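Workshop notebook, student household robot project
6 November 2019

Long afternoon, but a good one, and I'm writing it up before the tea wears off. Patricio had the simulator going by the time I got in (bless him, he'd had the fan heater on as well) and we went straight back to the task that has been bothering us since October: drive up to the drawers, open the top one, back off without wedging an elbow in the furniture. We're still calling the controller Wasby, and the older one it replaced is still Revell in half the file names, so if you are looking for anything from the autumn, search for both.

Angeliki changed the reward so that it no longer pays for simply being near the handle. The old version had learned to park itself there and hover, which was rather sweet to watch and no use at all. She ran 1,000 episodes before lunch and another 1,616 after, with the same seed list, and put the logs in the shared folder under Clillivwood. Please don't tidy that folder, Manolis!
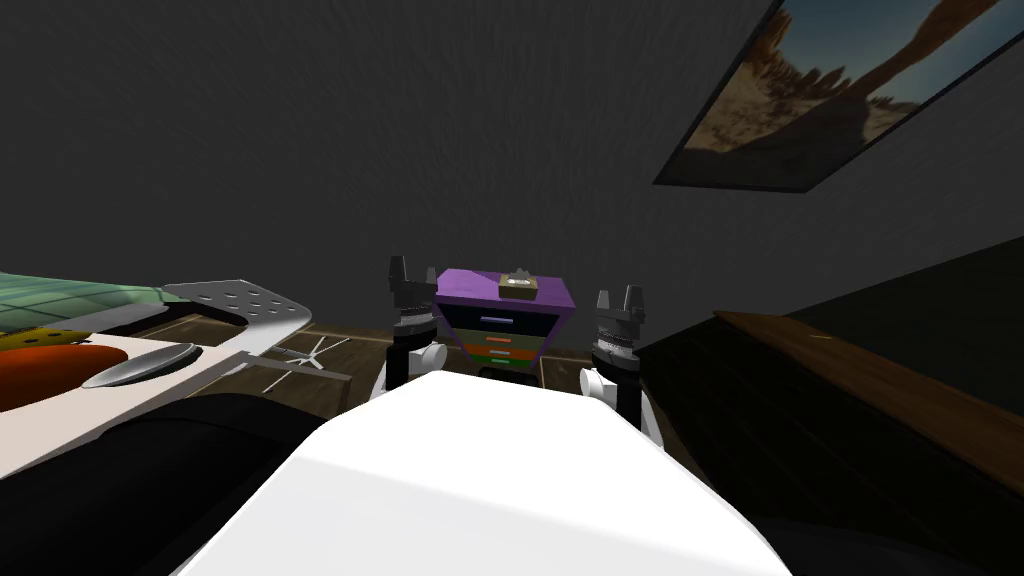

Our start pose is the thing I most wanted to get down on paper, as we argued over it for ages. Lambros likes the arms tucked in low, and I can see why, it makes the driving easier. But then the first bit of every run is spent untucking them, and the policy gets into muddles. So for now we begin with both arms up and the grippers open, one on either side of the purple chest, which leaves the navy drawer with its pale handle bar in clear view between them. The tan box on top stays where it is for the moment. I'd like to start moving it about once the drawer part is steadier, and Patricio wants to shuffle the things on the white worktop too, the spoon and the spatula and so on, but one change at a time please.

Glenys asked whether the left arm ought to go first every time. We haven't got a good answer. I've told her to try a batch of 145 with the right arm leading and see whether the collisions come down, and she's setting that going tonight before she locks up.

Still to do: fix the timer that resets twice, ask Lambros for his notes on the wrist limits, and find the missing mug.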